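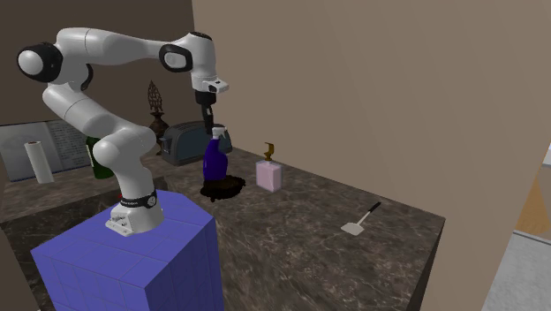
Droltard Lead 4
Hand guiding and remote teaching kit for single-arm robots

The Droltard Lead 4 is a teaching kit for people who need to show a task to a robot arm and do not want to program it line by line. You can take the arm by the wrist and move it through the task, or you can sit at the desk and drive it with the remote handle. Both ways write the same type of recording, so you may mix them in one task.

The kit works with a real arm and also with a simulated one. Many of our customers begin in the simulated kitchen. There an operator can practice picking up a spray bottle by its trigger head with a two-fingered gripper, with a toaster and other kitchen things standing near, and nothing breaks when the hand makes a mistake.

What is in the box
Remote handle with finger trigger
Wrist grip for hand guiding, with two adapter rings
Foot switch, cable 4 m
Paju recording software, license for one workstation
Printed quick guide

Teaching by hand
Press the foot switch and keep it pressed. The arm becomes light and follows your hand. When you release the switch, the arm holds its position and the recording makes a pause. The pause is not saved in the final motion, so you can take time to think. Hand guiding is available only with a real arm which has torque sensing in the joints.

Teaching by remote control
The remote handle moves the gripper in the same direction as your hand moves. The finger trigger closes the gripper in proportion – half pressed is half closed. For fine work, such as bringing the fingers down over a narrow part from above, turn the scale wheel to the lowest step. Then a big movement of the hand gives a small movement of the gripper.

If you work in simulation, please check the camera view before the first recording. A view from the side shows height well, but it can hide how far the fingers are from the object in depth. We recommend to save a second view and switch between them with the button on the handle.

Recording and export
Each demonstration is stored with joint positions, gripper opening and camera images. One task can keep up to 400 demonstrations. Bad attempts may be marked and left out at export, they are not deleted. Objects in the simulated kitchen can be moved to new places between attempts, by hand or with the shuffle function.

Technical data
Model: Lead 4
Order number: 101
Connection: USB or network cable
Supported grippers: two-fingered, parallel
Operating system: Linux

From our users
"I had never moved a robot before. After one morning with the handle I could pick up the bottle and put it down where I wanted. The scale wheel I use all the time." – Hema Poojary, Altcombe

"We teach first in simulation and repeat on the real arm. It would be good to have a longer cable for the foot switch." – Eusebio Bermúdez, Erkalura

Before you order
The robot arm, gripper and mounting base are not part of the kit. Please write to us which arm you have, and Elīna Kairys from technical support will confirm the correct adapter ring. For training at your place, ask for Hendrik Adams.

Page updated 31 Jul 2023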